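틸론, 뚜껑 없는 수납통 ‘히스트니스’ 출시… “뚜껑은 어차피 다들 잃어버립니다”

2019-03-08
보도자료 / 즉시 보도 가능

생활용품 제조사 틸론(Tillon)은 주방과 다용도실용 플라스틱 수납통 시리즈 ‘히스트니스(Histness)’를 국내에 출시한다고 밝혔다. 사각형에 모서리가 둥글고, 위가 뚫려 있으며, 물건을 넣으면 물건이 들어간다. 블루투스 기능은 없다. 전용 앱도 없다. 회사는 이 두 가지에 대해 사전 문의가 적지 않았다는 점을 다소 의아하게 생각하고 있다.

히스트니스의 가장 큰 특징은 뚜껑이 없다는 것이다. 틸론은 지난해 11월 한 달 동안 자사 수납용품을 써 온 114가구를 찾아가 싱크대 하부장과 다용도실 선반, 그리고 집주인이 “거긴 안 보셔도 되는데”라고 말한 곳까지 들여다보았다. 방문 조사에서 가장 자주 나온 물건은 짝이 맞지 않는 뚜껑이었다. 통은 있는데 뚜껑이 없는 집, 뚜껑은 있는데 통이 없는 집, 둘 다 있는데 서로 모르는 사이인 집이 골고루 있었다. 뚜껑만 따로 모아 두는 서랍이 있는 집도 여럿이었고, 그중 한 집은 그 서랍이 닫히지 않아 고무줄로 묶어 두고 있었다.

제품 개발을 맡은 마라이케 렌츠(Mareike Lenz)는 당시 조사 노트를 이렇게 회고했다. “처음에는 뚜껑을 더 잘 만들 생각이었습니다. 경첩을 달아 보고, 끈으로 매달아 보고, 색깔로 짝을 맞춰 보기도 했어요. 시제품을 돌려드린 집에서 두 달 뒤에 전화가 왔는데 끈만 남았다고 하더군요. 그날 오후에 뚜껑 예산을 없앴습니다.”

없앤 예산은 통으로 갔다. 벽 두께를 다시 잡고 모서리를 둥글게 굴렸으며, 안쪽 면을 매끈하게 마감해 행주로 한 번 훔치면 닦이도록 했다. 네모난 통의 직각 모서리에 굳은 설탕을 이쑤시개로 파내 본 소비자라면 무슨 이야기인지 알 것이고, 그런 적이 없는 소비자에게는 축하의 말씀을 드린다.

시리즈는 세 가지 크기로 나온다. 작은 것은 양념 봉지와 티백, 중간 것은 감자와 양파, 큰 것은 세제와 스펀지, 그리고 언젠가 쓸 것 같아 버리지 못한 쇼핑백을 염두에 두고 만들었다. 물론 어디에 무엇을 넣을지는 구매자가 정한다. 시험 사용 가구 가운데 한 곳은 가장 큰 통에 중간 통을 넣고 그 안에 작은 통을 넣은 다음 선반에 올려 두고는 정리가 끝났다고 보고했다. 틸론은 이 의견을 존중한다.

색상은 노랑, 짙은 청록, 흰색이다. 개발 초기에는 열두 가지 색이 검토되었고, 그중에는 ‘안개 낀 라벤더’와 ‘조용한 귀리’도 있었다. 색상 담당 넬레 엥겔하르트(Nele Engelhardt)는 조용한 귀리를 두고 넉 주에 걸쳐 회의가 열렸으며, 회의가 끝났을 때 참석자 중 누구도 그것을 흰색과 구별하지 못했다고 전했다. 그래서 흰색이 남았다. 노랑은 어두운 하부장 안쪽에서도 잘 보인다는 이유로, 짙은 청록은 엥겔하르트가 물러서지 않았다는 이유로 남았다.

색마다 정해진 용도는 없다. 다만 회사가 시험 사용 가구에 권한 방식은 단순하다. 한 가지 색에는 매일 꺼내는 것을, 다른 색에는 일주일에 한 번 꺼내는 것을 담고, 흰색은 비워 둔다. 빈 통이 하나 있으면 장을 보고 돌아와 갈 곳이 정해지지 않은 물건을 조리대에 늘어놓지 않아도 된다. 빈 통은 대개 사흘 안에 찼다. 무엇으로 찼는지는 가구마다 달랐으나 건전지와 영수증은 거의 빠지지 않았다.

디자인을 총괄한 외르크 바이데만(Jörg Weidemann)은 이번 시리즈의 콘셉트를 묻는 질문에 “통”이라고 답했다. 홍보팀이 조금 더 길게 말해 달라고 요청하자 그는 “넓은 통”이라고 덧붙였다. 이후 서면으로 받은 답변에는 다음과 같은 설명이 있었다. “수납용품은 사진에서만 예쁜 경우가 많습니다. 매장에서는 안이 비어 있고 옆에 유칼립투스가 한 줄기 놓여 있지요. 집에 가면 라면이 들어갑니다. 우리는 라면이 들어갔을 때를 먼저 보고 그렸습니다.”

이 원칙에 따라 틸론은 제품 소개에 유칼립투스를 쓰지 않기로 했다. 리넨 천, 나무 숟가락, 반쯤 자른 레몬도 쓰지 않는다. 소개용 공간으로는 흰 상판과 나뭇가지 무늬 벽이 있는 방을 골랐다. 벽 무늬를 두고는 내부에서 의견이 갈렸다. 차분하다는 쪽과 비 오는 날 같다는 쪽이 맞섰고, 두 의견은 모두 회의록에 남아 있다.
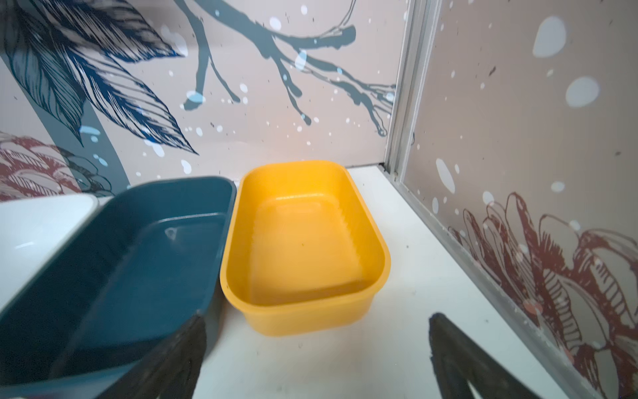 내구성 시험은 협력 시험소인 보이어(Boyer)에서 이루어졌다. 시험소는 통을 채우고, 들고, 내려놓고, 다시 비우는 동작을 2286회 되풀이했다. 숫자가 어중간한 이유를 묻자 보이어 측은 그날 퇴근 시간이 되었기 때문이라고 설명했다. 통에는 이상이 없었고, 시험을 맡은 직원은 이튿날 정상 출근했다. 틸론은 다음 시험부터 끝나는 횟수를 미리 정해 두기로 보이어와 합의했다.

시험 항목에는 실제 가정에서 벌어지는 일도 포함되었다. 식초가 샌 병을 하룻밤 넣어 두었고, 김치 국물을 부었다가 씻었으며, 아이가 머리에 쓰는 상황을 재현하려다 적당한 아이를 구하지 못해 하르트무트 로이터(Hartmut Reuter) 생산 책임이 대신 썼다. 로이터는 작은 통은 들어가지 않았고 큰 통은 어깨까지 내려왔다고 보고서에 적었다. 김치 국물 항목과 관련해 회사는 노란색은 비교적 너그럽고, 흰색은 그날 안에 씻는 편이 좋다고 안내한다.

관리 방법은 다음과 같다. 미지근한 물과 부드러운 스펀지로 씻는다. 철수세미는 쓰지 않는다. 가스레인지 위에 올려 두지 않는다. 전자레인지에 넣지 않는다. 마지막 두 문장은 법무팀의 요청으로 제품 바닥 스티커에도 인쇄되며, 스티커는 잘 떨어지는 것으로 골랐다.

한편 틸론은 같은 기간 검토하던 라벨 프린터 사업을 접었다고 밝혔다. 시험 사용 가구에 라벨을 나누어 주고 석 달 뒤 다시 찾아갔더니 ‘파스타’라고 적힌 통에는 양말이, ‘차’라고 적힌 통에는 파스타가 들어 있었다. 가족들은 모두 어디에 무엇이 있는지 알고 있었고, 라벨을 믿은 조사원만 한동안 차를 찾았다.

루트거 홀만(Ludger Hollmann) 틸론 대표는 “저희 집에도 뚜껑 서랍이 있다”고 인정하면서, 직접 세어 본 적은 없고 앞으로도 셀 계획이 없다고 말했다. 그는 히스트니스가 집안을 바꾸어 주느냐는 질문에 “감자가 굴러다니지 않게는 해 준다”고 답했다. 홍보팀은 이 문장을 더 힘 있게 고쳐 쓰려 했으나 대표가 원문을 고집했다.

히스트니스는 생활용품 매장 매브우드(Mavwood)에서 먼저 판매된다. 초도 물량은 노랑과 짙은 청록이 각각 300개이며, 흰색은 사출 금형 정비가 끝나는 대로 입고된다. 세 크기 모두 낱개로 살 수 있다. 세트 상품은 준비하지 않았다. 세트로 산 통은 하나가 꼭 남고, 그 하나가 뚜껑 서랍 옆자리를 차지한다는 것이 방문 조사에서 확인된 바다.

매브우드 매장에서는 출시에 맞추어 집에 있는 짝 잃은 뚜껑을 가져오는 손님에게서 뚜껑을 받는 행사를 연다. 할인은 없다. 사은품도 없다. 그냥 받아 준다. 수거한 뚜껑은 재질별로 나누어 재활용 업체에 넘기며, 행사 기간 중 맞는 통을 찾은 손님은 수거함에서 도로 가져갈 수 있다. 매장 측은 이 경우를 위해 담당 직원을 따로 두지는 않았다.

틸론에 대하여
틸론은 주방과 세탁실, 현관에서 쓰는 플라스틱 생활용품을 만든다. 대표 제품으로는 접이식 건조대와 바닥이 미끄러지지 않는 대야, 그리고 지금은 단종된 ‘절대 잃어버리지 않는 뚜껑’이 있다.

취재 및 제품 문의
틸론 홍보팀, 담당 넬레 엥겔하르트
색상 담당이 홍보를 겸하고 있으므로 짙은 청록에 관한 질문에는 답변이 길어질 수 있다. 제품 견본은 매체당 한 개씩 제공하며 색은 고를 수 있다. 조용한 귀리 색 견본은 남아 있지 않다.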